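Visit to the Seruta guesthouse fair, Fluvavholm

I drove up on a Tuesday in February for the open day at Seruta, a guesthouse supply showroom outside Fluvavholm. Doors opened at 9 and parking was free. Coffee was in the back hall, next to the coat racks.

The morning was mostly talks. Buppha Mahawong, who buys linens for a group of small inns, went through her costs for the last three years. Her main point was laundry. She sends out 300 pounds a week in high season, and the bill has gone up faster than her room rates. She now keeps three full sets per bed and has dropped top sheets in the cheaper rooms. There were good questions afterward, mainly on stain treatment and how long a quilted cover lasts.
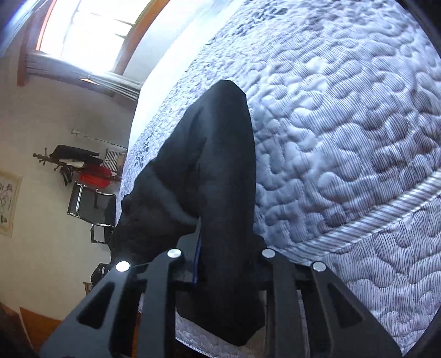
Dark cloth over the quilted fabric on a bed.

After lunch I went around the supplier tables. Tisico had mattress protectors and a decent price list, with a minimum order of 20. Olatunji was showing blackout curtains, but the sales rep had left early and I only got a brochure. The pillow table was crowded, so I skipped it.

Lunch was soup and rolls, eight dollars, cash only. The hall was cold - bring a sweater. The last talk, on booking software, ran long and I left before the end to beat the snow on the county road.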